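How does a computer learn to sort things out by itself?

Have you ever tipped a great big box of building bricks onto the carpet and started putting them into piles? Perhaps you made a pile of red ones and a pile of blue ones. Or perhaps you put the long ones together and the short ones together, and left the funny curved ones until last because you couldn't decide where they belonged. Nobody had to tell you which pile was which. You had a good look, you noticed that some bricks were rather like each other, and off you went.

Computers can do something a bit like this, and it has a lovely name. It is called clustering. A cluster is a group of things that are close together, like grapes on a stalk or children round an ice cream van.

Learning with labels, and learning without

There are different ways for a computer to learn. In one of them, a person gives the computer lots of examples and tells it the answer to every single one. This picture is a cat, this one is a dog, this one is another cat (a very grumpy one). After plenty of these, the computer gets quite good at guessing cats and dogs for itself. Grown-ups call that supervised learning, which is a long way of saying that somebody was giving out the answers.

Clustering works without any answers at all. The computer gets the examples and has to find out for itself which ones go together. This is called unsupervised learning. Labelling things takes people a very long time – imagine writing "cat" or "dog" 2,000 times before tea! – so it is handy to have a way of learning that can do without.

The story of the Zumo shells

Let's pretend we have been to the beach at Zumo and come home with 95 shells in a bucket. We measure how long each shell is and how wide it is, and we type all those numbers into a computer. The computer can't see the shells, and it doesn't know a cockle from a razor shell. All it has is numbers.

Now we ask it to make three groups. First, it picks three starting points, often by chance, a bit like sticking three flags in the sand with your eyes closed. Then it takes every shell in turn and asks, "Which flag are you nearest to?" Near, to a computer, means that the numbers are nearly the same. Each shell joins its nearest flag.

Next comes the clever part. Every flag moves to the very middle of its own group. Now that the flags have moved, some shells find that they are closer to a different one, so they swap over. Then the flags move again, and a few more shells swap, and on it goes, round and round, until everyone has stopped moving. The groups are ready!

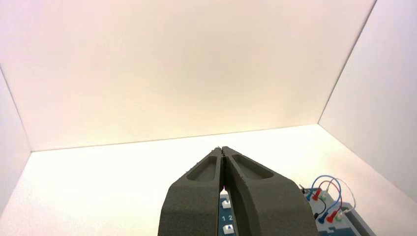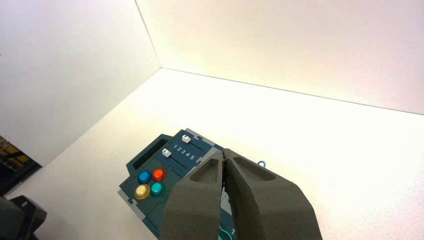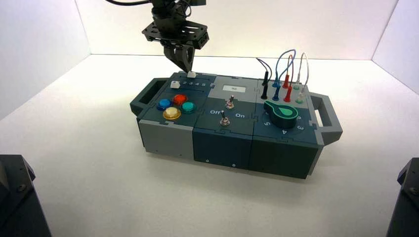 Grey fingers in the first two pictures, and a board with a handle at each end in the third.

What is it good for?

All sorts of things. Think of a library in a town called Pratura, with 1,591 stories on its computer and no idea which of them are alike. By looking at the words inside, the computer might gather up the stories with lots of "dragon" and "castle" in them, and put the ones with "rocket" and "planet" somewhere else. It wouldn't know what a dragon was, mind you. It would only have spotted that those words like to turn up together. It is then up to the librarian to look at the group and say, "Ah, these are the fairy tales."

Can it get things wrong?

Oh yes, quite easily. If we ask for three groups of shells when there were really five kinds in the bucket, the computer will squash them into three anyway, and it won't complain. It might also get a different answer if the flags start off in different places, so people often run it several times and compare.

It matters what we measure, too. If we had only written down the length of our shells, a long thin one and a long fat one would look exactly the same to the computer.

Try it yourself

Find a handful of buttons, or leaves, or odd socks, and sort them into three groups without saying out loud what your rule is. Then ask a friend to guess the rule. Mix them all up again and let your friend have a turn. Did you both make the same groups? If you didn't, have a chat about what each of you was looking at. You might have been thinking of colour while your friend was thinking of size, and you can both be right.

Words to remember

Cluster: a group of things that are like each other.
Label: the answer that a person gives to the computer.
Unsupervised learning: finding groups without being given any labels.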